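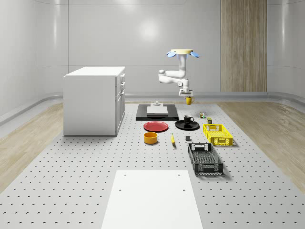

**EQUIPMENT & BUDGET**

### Ceiling arm: where we are, what it costs, what we still need from you

Quick one this month, the request goes up to finance in June and I'm writing this between two calls. If you only read one paragraph, read the one on shared money further down. If you're on the Fivemden side of the building, read all of it please.

So. The arm hangs from the ceiling. That argument is over. Layout in the simulated cell is the one we're budgeting against: arm overhead, hole-pattern platform across most of the floor, white cabinet on the left, crates on the right. White walls, curved corners. If your wish list assumes a pedestal in the middle of the floor, redo it.

Why overhead — floor space, mostly. With a pedestal we lost the center of the platform and the crates ended up behind the arm whatever we tried. Fitzgerald Park went through the pedestal layouts in the spring and every one of them put somebody's task in the corner. Hanging it costs more up front (steel, an engineer to sign off the steel, a lift for the install day) and we'll take it.

**The quotes**

Two vendors on the arm, Watetti and Michailidis. Both came in under what we'd penciled, which made everyone cheerful until we read the exclusions.

Watetti: arm, controller, cable set, first-year service. Ceiling bracket NOT included. Freight not included either. They will hold the price to the end of the quarter, after that it's a new quote and I would not bet on it going down. Their service contract is the better one. Phone support in our hours, loaner controller if ours dies.

Michailidis: arm, controller, bracket included, training for 2 people included. Service is pay as you go. Longer lead time and they were vague on it when I asked twice. Third time I got "depends on the factory."

Leaning Watetti. Not decided. The bracket is the sticking point, Prirach can make us one but they want drawings first and the drawings need the final ceiling height, and the ceiling height depends on whether facilities lets us pull the old ducting. Facilities has the question. Facilities has had the question for a while.

Leave room around the bracket in any drawing you send over. The mount in the sim has a light-blue fin sticking out to each side and people keep running cable trays straight through where those would be. Whatever ends up on the real ceiling, plan for something wider than the arm.

**Gripper**

Parallel jaw, pointing down, same style as in the model. Fine for mugs. The test pick is the yellow mug and if you've been in any of the review meetings you're sick of it by now. We carry on with the mug because it's in everybody's task list and it settles arguments.

Budget one gripper plus one spare set of fingers. Not two grippers. I know, I know. The spare fingers are $300 and the second gripper is not $300. If your work needs something other than a parallel jaw (suction, soft fingers, whatever), it comes out of your own line and I need the part number by the end of the month.

Plates are still an open question. A flat plate on a flat surface is a bad thing to ask of two jaws coming straight down, and the task list has a red one and a black one. Park thinks a rim grab off to one side will do it. I think we end up buying thinner fingers. If anyone has real pick data on plates, from any arm, send it. A spreadsheet is fine. Scribbles are fine.

**The platform**

This is the line that grew. We had it in as "table, misc." which was dumb, my fault. A perforated surface that covers most of the floor is not misc.

Prirach quoted panels by the piece, with the hole pattern cut to our spec. They also sell inserts in bags of 50 and we will go through those faster than you think. People drop them, people take them home in a pocket. I've put several bags in.

Before the panel order goes out we need to agree on:

- hole spacing — the sim has one, two groups want another, pick
- what we do at the sides, where the platform stops and the wood strip floor starts (a trip edge? a ramp? paint?)
- whether the cabinet sits half on, half off like it does in the model, or gets its own footing
- load on the panels if somebody stands on them. Somebody will stand on them

The cabinet one is not cosmetic. Drawers and cupboard door face the work area, so if it rocks when the arm tugs a drawer we've bought a very nice rocking cabinet. I'd like it bolted. Park would like it movable. Currently it's in the budget as movable with brackets, which satisfies neither of us.

**Props and small stuff**

$1423 total. Yes it's an odd number, it's just what the cart came to. Covers tableware (mugs, plates, a bowl), crates, cubes, cans, a puzzle cube, plastic fruit, and replacements for what gets crushed in the first weeks. Stuff off the shelf wherever possible. When a mug breaks I want to be able to buy the same mug again, so no souvenirs, no favorites from home.

On crates, please stop asking for solid-sided ones. Lattice sides, cutout handles at the ends, same as the yellow and black ones in the cell. Lighter, cheaper, and the vision people asked for them specifically as a hard case. If you want solid bins for storage get them from the supply room, that isn't this budget.

Color matters more than I expected. Black mug on a black plate is in the layout on purpose and it stays in. So don't swap the black mug for a nicer one when you place your order, and don't "fix" the dark gray cube either. We want some things that are easy to spot and some that aren't.

The black base with the white board on it and the little gray post: that's a placeholder as far as the budget goes. I've got a line called "fixture, center" with a number in it I don't beleive. Whoever owns that fixture, tell me what it has to do and what it has to hold, and I can get it priced properly. If I don't hear, the number stays low and you get what it buys.

**Shared money vs. your money**

Asked every single week, so once more.

Shared: arm, controller, bracket, gripper, spare fingers, platform, cabinet, props cart, install, first-year service.

Yours: special end effectors, extra cameras, compute beyond the one workstation, anything with a subscription, anything you'd want to take with you when your project ends.

Gray area: lighting. The sim has soft even light and mild reflections on the walls, the real room has old tubes and a window. Nobody budgeted for this, me included. I've asked for a price on diffused panels plus a blind. If it's small it goes in shared. If it isn't we'll have to talk, and something on the props list probably goes.

**Stuff we left out on purpose**

- Second arm. Ceiling can't take it without more steel and the reach overlaps anyway
- Curved wall panels like the model. Lovely, no. We're painting the walls white and putting in gray baseboard
- Tall wood panel at the back. Came up in the meeting, didn't make the cut
- Tool changer. Maybe year two, ask again when we've worn out a gripper

**Install and downtime**

Room is out of action while the steel goes in, then again for the bracket and the arm. I'm trying to get those back to back, the engineer wants a gap between them for inspection. Plan on not having the room and be happy if you get it early. Move your things out before, not during. Last time we did work in there I spent a morning carrying other peoples' monitors.

The lift has to be rented and it's charged from the moment it leaves the yard, so when I send a time of day for the delivery I mean that time. I need two people to help clear the doorway. 7:30 am. I'll bring coffee.

Training: if we go Watetti it's a separate line, I have it in as a low-end guess and am waiting on the real figure. If we go Michailidis, 2 seats come with it and Park gets one of them. Other seat is open, send me your name and one sentence on why. One sentence.

**What I need back**

- Your hole spacing vote. A reply with the number in it, no essay
- Part numbers for anything outside the shared list
- Owner of the center fixture, please raise your hand
- Plate pick data if you have it
- Any objection to Watetti, with a reason I can repeat in front of finance

The budget sheet is in the usual folder, tab called "ceiling arm v4". Ignore v3, it still has the pedestal in it. Comment in the cells, don't overwrite teh totals, two of them are formulas and I've rebuilt them once already.

Next update when facilities answers on the ducting. Might be a short one.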